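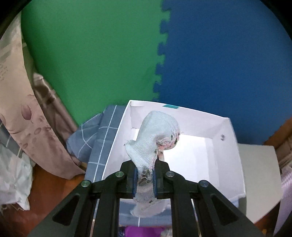 Sock Returns and Repairs: Frequently Asked Questions

Bernthorpe Knitwear Care
Last updated 2022-06-04

Sending socks in

Which socks do you accept?
Any knitted sock in cotton, wool or a blend, in any adult or child size. Compression stockings and socks with heating wires are not accepted. Slippers with a sewn sole go to our footwear desk and need a separate form.

Do the socks have to be washed first?
Yes. Wash at the temperature on the label and dry completely. Items that arrive damp are returned unrepaired, and return postage is charged.

Should they be inside out?
Yes, if the sock has a pattern in more than one color. On patterned knits the unused yarn is carried across the inside, and that is where most faults start. Plain socks can be sent either way.

How should I pack them?
Use a small open-top carton with a lid or flaps that can be taped down. Lay the socks in flat or lightly folded. Do not roll pairs into a ball, as this stretches one cuff over the other. Do not staple or pin anything to the fabric. A paper tag tied through the cuff is fine.

Can I reuse an old box?
Yes. Scuffs and leftover tape do not matter. Cover or remove old shipping labels.

How many can go in one box?
Up to 3 pairs per order number. Larger lots are handled under the Carbone plan, which covers shipments of up to 100 pairs.

Loose threads and wear

There are loose threads on the inside of my sock. Is that a fault?
Usually not. Short colored ends on the wrong side of a patterned sock are normal. They are left where one yarn stops and the next begins. A fringe of mixed colors in one patch generally means the pattern on the outside has several color changes at that spot.

Can I trim the ends?
Trim to 1/4 inch and no shorter. Ends cut flush with the fabric can pull through to the outside after washing. Never pull a thread to see where it goes.

My toes catch on the threads. What can be done?
We can fit a Losorau liner patch over the area. It is a thin knit panel, stitched on by hand, and it stretches with the sock. Size drops slightly at that point, so we do not recommend it for socks that are already tight.

Why has one part gone gray while the rest is still pale?
Heels, soles and ribbed sections take more rubbing and hold more detergent residue. On light shades such as mint or cream the difference shows early. Soak for one hour in cool water with an oxygen-based cleaner, then wash as normal. Chlorine bleach weakens elastic and should not be used.

What are the small dark specks on the fabric?
Most are lint from darker items in the same load. Try a lint roller on the dry sock. Specks that stay put may be stray fibers knitted in at the mill. We remove these with tweezers at no charge if the sock is in for another repair.

After the repair

How do I follow my order?
Enter the order number on the Jarkamance tracking page. Status changes when the box is opened, when work begins and when the parcel leaves.

How long does a repair last?
Darned heels are tested to 1,000 rubbing cycles on a sample of the same yarn. Actual life depends on shoes and washing.

What if only one sock of a pair needs work?
Send both. Yarn shade is matched against the good sock, and the pair goes back together.

Where is the full list of yarn shades?
The current card lists 2,009 shades and was last revised in April. Request a copy through the contact form.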